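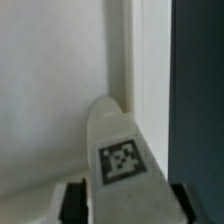 4. Checking the marker signal before you record

By now you should have the gripper bolted together, the wrist camera plugged in and the Bavance software open on the laptop. I'd love to say you can start recording demonstrations straight away, but please do this section first. I skipped it on my first go and lost 53 episodes to bad width readings, and I'm still a bit sore about it!

What we're doing is simple enough. The Wilus method learns from two things at once: what the wrist camera sees, and how far open the gripper is at each moment. We don't have an encoder on the fingers (the first Rajput build did, and it was forever slipping), so the opening comes from the printed square markers in the camera's view. If the software can't find the markers, it has to guess the opening, and a guess fed into training is how you end up with a policy that lets go of things halfway across the room.

4.1 Before you begin

You will need the gripper, a soft dry cloth and a bit of wall or cupboard door with nothing much on it. A plain background makes it far easier to see what the detector is up to.

Caution: keep your fingers (the human ones) out of the jaws while the software is live. It sometimes closes the gripper on start-up to find its zero.

4.2 The still check

1. Open the Signal tab and choose Live view.
2. Wipe the face of each marker. Go gently, the print does scratch.
3. Open the gripper fully and leave it alone for a moment.
4. Look at the coloured outline drawn over each marker. Green is a good read, amber means it was found but the corners are shaky, and no outline means no read at all.
5. Close the gripper slowly and watch the width trace. You want a smooth slope. Steps or spikes usually mean a marker is lifting at one corner.
6. Press Save baseline.

Note: if you get amber with the gripper held still, try the focus ring before you touch anything in the settings. Nine times out of ten for me it has been the focus.

4.3 The moving check

Now for the part that catches people out. A marker that reads beautifully at rest can vanish the moment you swing your arm, and people swing their arms rather a lot when they're concentrating on a task. So:

1. Choose Record test and move the gripper about at the speed you'd really use. Don't be careful with it.
2. Do 7 sweeps, some sideways and some up and down.
3. Stop the recording and open the frame browser.
4. Sort by Lowest confidence and look at the worst few frames yourself.

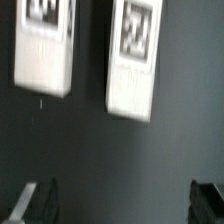
Figure 4.2. Motion blur on two markers. The individual cells can't be read precisely.

With blur as heavy as that I don't trust any number the detector gives me, so I mark the frame as missing and let the filter fill it in from either side. The filter copes with gaps of up to 6 frames. Anything longer gets the whole episode thrown out, which feels brutal when it's a good one, but I've tried keeping them and I was always sorry later.

5. If you have too many missing frames, go to Camera and shorten the exposure. Put another lamp on if the picture goes too dark.
6. Run the sweeps again and compare the two results.

Caution: don't change the exposure partway through a data set. Pick a value, write it down and stick with it. We had one set that was half bright and half dim, and the trained policy behaved like two different robots depending on the time of day.

4.4 The close-up check

The last check is with the gripper right up against the thing you'll be working on. Things get awkward here, because shadows fall across the markers and bits of the object can get in front of them.

1. Bring the gripper in to where you'd start a grasp.
2. Hold it there and tilt your wrist a little each way.
3. Watch the outlines as you tilt, and note where they drop from green to amber.

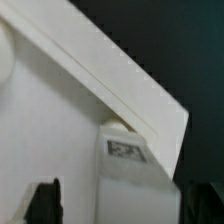 I do this from both sides of the object as well, as the light can be completely different when you come in from the other direction. If a marker drops out on one side only, try shifting the lamp before you start fiddling with the detector threshold. The threshold is a slippery slope (set it low enough and it will happily find markers in a patterned curtain).

Does any of this fuss pay off? For us it did. On the Rerov test task we trained once on unchecked recordings and once on recordings that had been through all three checks, with 44 episodes in each set. The checked set gave a noticeably steadier grasp, and the early-release problem all but went away. It's one task and one gripper, so please don't quote me as if it were a law of nature, but I haven't skipped the checks again.

4. Save the results with Export check, into the same folder as your recordings.
5. Close Live view before moving on to section 5, or the recorder will complain that the camera is busy.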